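Section 16. Working rules for the Roleo two-arm sorting cell

Read this section before the first run. The same rules apply in the simulator and on the installed cell.

16.1 Before you start

1. Load site profile 1501.
2. Set the speed limit to 200 mm/s for both arms.
3. Send the arm you are not using to its park position and lock it in software.

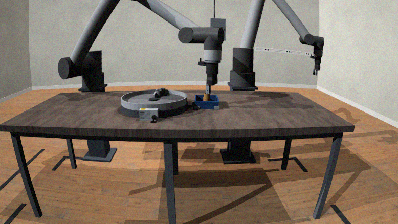 4. Confirm that the emergency stop responds from both stations – Plurnbridge and Kvam layouts have one on each side.

CAUTION: Never clear a stop from the screen alone. Check the table first.

16.2 Placing containers

Containers must stay inside the taught work area. Set them down before you enable the arms, and keep the side you don't need free of parts.
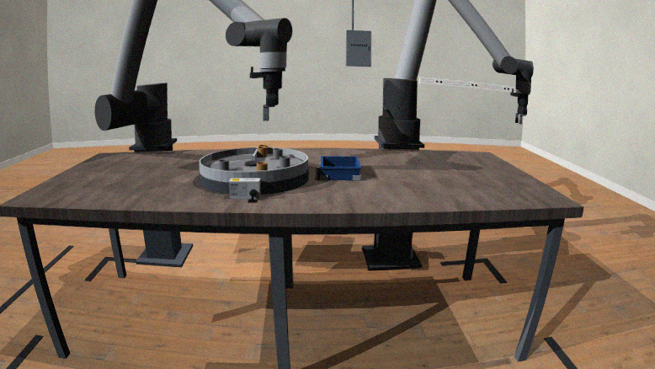

Keep one job to one arm. If the left gripper is over the round tray, the right one stays back, beyond the rear edge of the table. Do not move the blue bin while either arm is enabled.

16.3 Wrist view check

1. Open the gripper fully.
2. Open the wrist view and look for anything between the fingers.

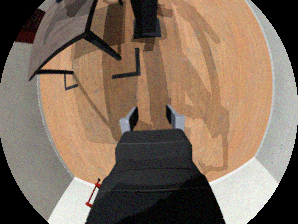
3. If the view freezes or drops out, stop the arm. Fault 107 must be logged before restart.

NOTE: Shadows can hide small parts. Change the light angle if you are unsure.

16.4 Working over the bin

Approach from straight above and slow down before the fingers reach the rim.

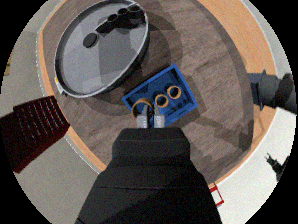
Wrist view: gripper fingers at the blue bin, three rings inside.

Close the job and park both arms before reaching in.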